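Home | World | Travel | Outdoors

2 min read

Bratdale falls path to close to hikers, again

Hudport officials say the upper path at Bratdale Falls will shut to hikers in April, to let the trampled banks recover. They said much the same about the last closure, which lasted nine weeks.

A daily cap of 122 visitors was supposed to fix the problem. Rekha Hegde, who runs a guesthouse near the trailhead, says she has never seen anyone check a permit.

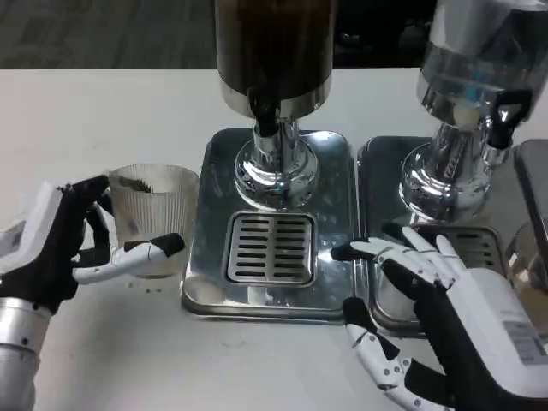 The new plan relies on signs and an $87 fine. Officials would not say who will hand it out, or when the path might reopen.

Recent
Ferry to Roltau adds evening sailing
Hudport campground fees to rise
Letters: who are the trails for?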